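**Hunton Campaign Planner, reviewed**

We've used Hunton since July to book poster and digital billboard sites for two clients, Fodomex and Rantala. It costs $63 a month per seat, with a limit of 8 seats.

Booking is quick. The map lists 928 roadside sites in our region, and you can sort them by colour-coded audience group.
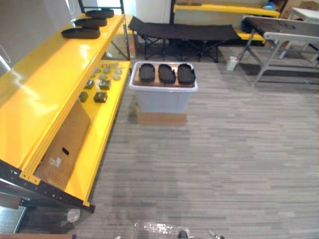
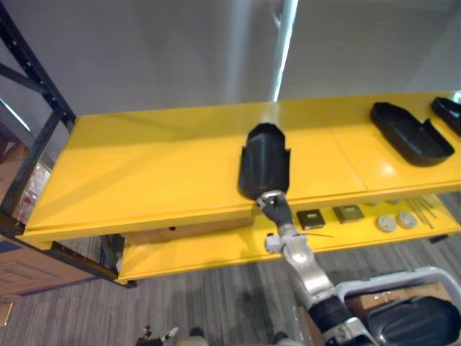 Reporting is weaker. Exports took around 5 minutes each and the totals didn't always match the invoice – we had to check them by hand. Heren, which we used before, handled this better but had fewer sites.

Worth the money if you mostly book outdoor. I'd skip the radio add-on.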